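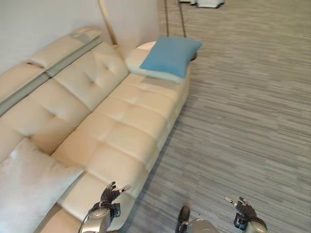

Lounge sofa, pillow run. Both hands are in view here.

How to hand over a lounge round to the robot (and keep your evening crew happy)

When we started this at Londasov in March, our cleaning crew had 63 rooms on the list and one lounge that everyone left for last. I've trained the robot on that lounge with three different crews now, so let me walk you through it the way I wish someone had walked me through it - slowly, and with a cup of coffee nearby.

1. Talk to the people first. Sit down with whoever does the room now and ask how they do it. Lerato Visser showed me that she always sets the pillows before she looks at the floor, and we built the whole routine on her order of work.

2. Walk the room together. Agree on where the round begins and ends, and write it on the Prekier sheet in plain words. "Sofa, then side table, then carpet" is plenty.

3. Bring the robot up to the sofa and pause it there. Check that the sleeves sit well up the arms and the fingers hang free. Take your time with this one, a bunched sleeve can spoil a whole evening.

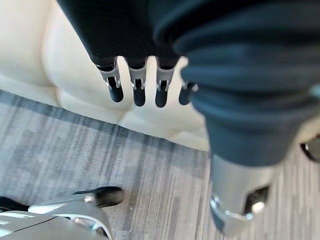
4. Run it at slow speed with one person standing by. That person holds the stop button and does nothing else, please! It's tempting to dust a shelf while you wait, and I've done it myself, but for the first 3 evenings just watch.

5. Look over the floor on the side away from the sofa. Cables belong on your checklist, and so do shoes, bags and anything else that turns up by the end of a shift. 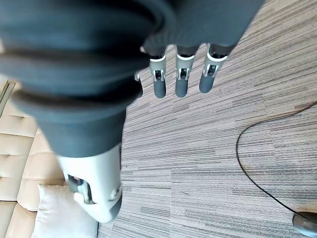 Khanyisile Ndlovu wrote in to say that step 4 was the hard one for her crew, as standing still felt like being paid to lose your job, and that it only eased once the hours saved were put in writing as training time. I'd add that to step 1 if I were you - have the talk about hours before the robot comes through the door, and let people take the sheet home and think it over.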